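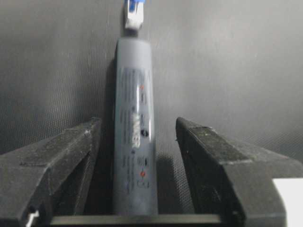 Ramiro Manzano wrote to us that his children ask him the same thing every evening after dinner: when will a robot tidy the bathroom, so that they don't have to? He told them "maybe when you are grown up", and he would like to know if this was a good answer.

It was quite a good answer, Ramiro. Let us look at why.

Can a robot do my chores?

Some chores, yes. A washing machine washes clothes, and a robot vacuum cleaner can drive over the floor and collect the dust. These machines are good at one job. But tidying is many small jobs together, and every one is different.

Think about one tube standing on a cloth. You want to put it back on the shelf. You look at it, your hand goes there, your fingers close, finished. You did not have to think.

A robot with two fingers has to work out much more. Where is the middle of the tube? Are the fingers on both sides of it? How hard should they press? If they press too softly, the tube slips down. If they press too hard, the tube bends, and maybe what is inside comes out of the top. A full tube is firm and an almost empty one is soft, so the same press is not right for both.

Why not give it more fingers?

Your hand has five fingers, and your skin feels when something begins to slide. Many robots have only two, and they are stiff. Two fingers are simpler to build and to repair, and they can hold a surprising number of things. They are less good with a wet sock or a plastic bag — these things change their shape when you touch them.

How does a robot learn?

By trying, and by watching. Often a small camera sits near the fingers, so the robot sees the thing from very close. People guide the arm many times, perhaps 100 times for one simple job, and a computer looks for what was the same in the good tries. Then somebody changes the light, or puts the tube in another place, and the robot may have to learn again.

And in shops?

In a shop it is a little easier, because the boxes stand in rows. Still, if a robot fills a shelf well 9 times and drops the tube the next time, a person must come and pick it up.

Try it at home

Put on thick gloves and use only your thumb and one finger. Close one eye. Now ask someone to give you 12 small things from the bathroom, and stand them in a line. How many fell over? Write it down, and try again tomorrow.

Words to know

Gripper — the "hand" of a robot.
Grasp — a way of holding something.

Text: Bautista Alarcón | Contact the Brala children's pages | © Brala | Back to top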